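Cuaderno del taller de cocina, Sarnport
Abril, a media tarde

Retomo el cuaderno después de bastantes días sin escribir, y lo hago con un té al lado y la ventana abierta, que ya apetece. El asunto de hoy es la vajilla de diario: cómo la apilamos junto al fregadero, qué piezas se llevan bien entre ellas y cuáles no, y qué hacemos con los dos estantes de la despensa que siguen llenos de cosas que apenas salen. Parece poca cosa, pero quien haya intentado fregar después de una comida de todo el grupo sabe lo que cuesta encontrar un hueco libre en la encimera.

El inventario de la vajilla quedó por fin cerrado en 456 piezas, contando lo que estaba en las cajas de Totow y sin contar las tapas, que van en hoja aparte. Yo habría jurado que eran menos. De ahí, lo que usamos de verdad cada día cabe en un carro, y el resto se divide entre lo que sacamos cuando hay visita y lo que guardamos por cariño (la sopera grande, que no pienso discutir con quien la quiera tirar).

Para las pilas he ido probando por la mañana con lo que había a mano. Regla provisional, a ver qué os parece: lo ancho y bajo va al fondo, lo pequeño encima, y las tazas siempre aparte, de pie y con el asa hacia fuera. Lo de las tazas lo digo con convicción. Metidas dentro de un cuenco ahorran sitio, sí, pero luego hay que levantarlas con dos dedos, y las asas sufren. El año pasado pegamos unas cuantas y ninguna volvió a ser la misma.

El cuenco verde me ha gustado mucho como base. Es amplio, de lados suaves, y deja que el gris se apoye encima sin pedirle demasiado. Además se distingue enseguida sobre el tablero oscuro, cosa que agradezco cuando voy con prisa y las gafas empañadas.
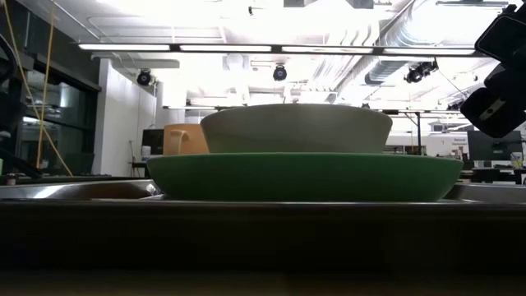

Cuenco gris sobre el verde, con la taza anaranjada detrás, junto al fregadero.

De esta combinación me quedo con la altura, que es cómoda: alcanzo la taza por el asa sin tener que desmontar nada. Me preocupa un poco más la cercanía del fregadero. Con la pila tan pegada al acero, cualquiera que venga a aclarar una olla va a tener que apartarla, y ya sabemos que aquí apartar significa dejarla en la silla más próxima. Propongo reservar una franja del tablero, hacia el lado de la pared, y marcarla con cinta de la ancha. Queda un rollo en el cajón de abajo, empezado, junto a las gomas.

Otra cosa que apunto para que no se me olvide: los cuencos de De Graaf y los de Curkero se parecen mucho cuando están sueltos, pero apilados se nota la diferencia. Los de De Graaf encajan unos en otros hasta media altura y luego se quedan agarrados - hay que girarlos un poquito, con paciencia, y nunca tirar. Los de Curkero entran flojos y bailan. Mezclarlos es buscarse un disgusto, así que he puesto una pegatina en el canto del estante para cada familia. Si la pegatina se despega con el vapor, que se despegará, hay más en la carpeta azul.

He hecho también la prueba de poner un paño fino entre cuenco y cuenco. Amortigua el ruido, que en esta sala es una bendición, pero la pila queda más alta y los paños acaban desapareciendo en la lavadora. De momento lo dejo solo para la vajilla de visitas, que pasa meses sin moverse. Tenemos 28 paños limpios, de sobra para eso.

En la despensa he vaciado el estante superior y he limpiado las baldas con agua y un chorrito de vinagre. Han salido 2 coladores idénticos, una jarra sin tapa y un molde de corona que alguien dio por perdido y que yo misma busqué todo el invierno. El molde lo he dejado a la vista, por si anima a hacer bizcocho.

Pendiente para la próxima sesión: cinta en el tablero, rotular el carro, preguntar en Totow si recogen cajas vacías y repasar las tazas con el borde picado. Y comprar estropajos, que el último lo he gastado yo con las baldas.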